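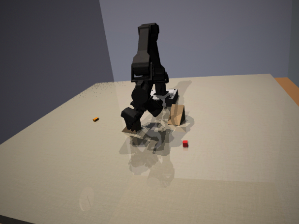
Die Serie sei nach der dritten Staffel tot gewesen, schrieb Đức Văn unter den Beitrag, und wer etwas anderes behaupte, habe die vierte nicht gesehen.

Marlene las den Satz zweimal und ließ den Laptop offen auf der Küchenbank stehen. Sie hatte die vierte Staffel gesehen. Sie hatte darin gespielt, in jeder Folge, eine Hafenärztin mit einem Bruder im Gefängnis. »Levidton« hieß die Serie, nach der Stadt, in der sie spielte und die es nicht gab. Gedreht wurde in einer Halle hinter dem Güterbahnhof und, wenn das Geld reichte, an der Küste.

Auf der Fanseite stand sie mit Geburtsort, Körpergröße und einem Absatz über ihr Privatleben, der aus einem einzigen Satz bestand: Die Schauspielerin spreche nicht gern über ihr Privatleben. Darunter war angegeben, wie viele Leute ihr folgten. Die Zahl war alt. Inzwischen waren es weniger.

Um halb neun rief die Agentur an. Frau Cloutier redete schnell, wie immer, wenn sie etwas loswerden wollte, das ihr nicht gefiel.

»Es gibt eine Anfrage«, sagte sie. »Skivville. Kennst du das?«

»Nein.«

»Eine neue Serie. Familie, Kleinstadt, jemand kommt zurück. Du wärst die Mutter.«

»Wessen Mutter?«

»Die von der, die zurückkommt.«

Marlene rechnete. Die Hauptdarstellerin, deren Namen Frau Cloutier nun nannte, war 10 Jahre jünger als sie.

»Man kann das mit der Maske machen«, sagte Frau Cloutier. »Überleg es dir bis morgen. Sie wollen am 27. September anfangen zu lesen.«

Marlene sagte, sie werde es sich überlegen, und legte auf. Dann räumte sie die Spülmaschine aus. Eine der Tassen trug das Wappen von Levidton, einen Anker und einen Turm. Die Tassen hatte es zum Abschluss der ersten Staffel gegeben. Ihr damaliger Filmbruder hatte seine schon auf der Feier fallen lassen, und sie hatte ihm ihre schenken wollen, aber er hatte abgelehnt.

Sie setzte sich wieder vor den Laptop. Unter dem Kommentar standen jetzt weitere. Jemand fand, die vierte Staffel sei wenigstens gut ausgeleuchtet gewesen. Jemand wollte wissen, ob die Ärztin nun eigentlich tot sei oder nicht. Das war eine berechtigte Frage. In der letzten Szene ging sie auf die Mole hinaus, es wurde dunkel, und dann kam der Abspann. Der Regisseur hatte ihr damals gesagt, sie solle gehen, als wisse sie, wohin. Gewusst hatte er es auch nicht. Der Sender hatte sich alles offenhalten wollen und im März dann abgesagt.

Đức Văn hatte geantwortet. Sie sei nicht tot, schrieb er. Man sehe auf der Mole noch einen zweiten Schatten, und der gehöre dem Bruder. Er habe die Stelle mehrmals angehalten.

Marlene kannte den Schatten. Er gehörte einem Tonmann, der zu früh aus seiner Deckung gekommen war, weil er gedacht hatte, es sei schon vorbei. Sie hatten es beim Drehen bemerkt, und für eine Wiederholung war kein Licht mehr gewesen.

Sie legte ein Konto an. Als Namen nahm sie Nodley, so hieß in der zweiten Staffel der Hund des Hafenmeisters. Der Name war noch frei, was sie wunderte. Sie schrieb: »Der Schatten ist vom Ton.« Das löschte sie wieder. Sie schrieb: »Woher weißt du, dass es der Bruder ist?« Das schickte sie ab.

Die Antwort kam, während der Kaffee durchlief. Die Haltung, schrieb Đức Văn. Der Bruder ziehe immer die linke Schulter hoch, schon in Folge 3, als er sie am Bahnhof abhole. Im Gefängnis mache er es nicht, dort stehe er gerade. Auf der Mole ziehe er sie wieder hoch. Also sei er frei.

Sie suchte die Folge heraus. Der Bahnhof, der Regen aus dem Schlauch, ihr alter grüner Mantel. Er kam von rechts und zog die linke Schulter hoch. Sie hatte 7 Jahre lang neben diesem Mann gearbeitet und es nie bemerkt. Dann sah sie sich die Besuchsszenen an, eine nach der anderen. Er stand gerade.

Mittags rief sie ihn an. Sie hatten seit dem Winter nicht gesprochen.

»Hast du das absichtlich gemacht?«, fragte sie. »Mit der Schulter?«

»Mit welcher Schulter?«

»Der linken.«

Er überlegte. Im Hintergrund lief Wasser, und ein Kind fragte nach einem Handtuch.

»Ich hatte damals einen Nerv eingeklemmt«, sagte er. »Das ging dann weg. Warum?«

»Nur so.«

»Geht es dir gut?«

»Sie wollen, dass ich eine Mutter spiele«, sagte sie. »Die Tochter ist über dreißig.«

»Ich habe letztes Jahr einen Großvater gespielt«, sagte er. »Im Radio allerdings.«

Sie lachte, und er lachte auch — etwas später, weil er erst das Handtuch holen musste. Sie verabredeten sich für den Herbst, ohne einen Tag zu nennen.

Am Nachmittag kam das Drehbuch per Mail. Die Mutter trat auf Seite 4 auf, mit einem Korb, und sagte: »Da bist du ja.« Marlene sprach den Satz in der Küche, erst freundlich, dann müde. Beim dritten Mal zog sie die linke Schulter hoch. Es fühlte sich falsch an, und sie versuchte es mit der rechten.

Dann schrieb sie Frau Cloutier, dass sie zum Lesen komme, und fragte, ob man ihr die Fahrt bezahle.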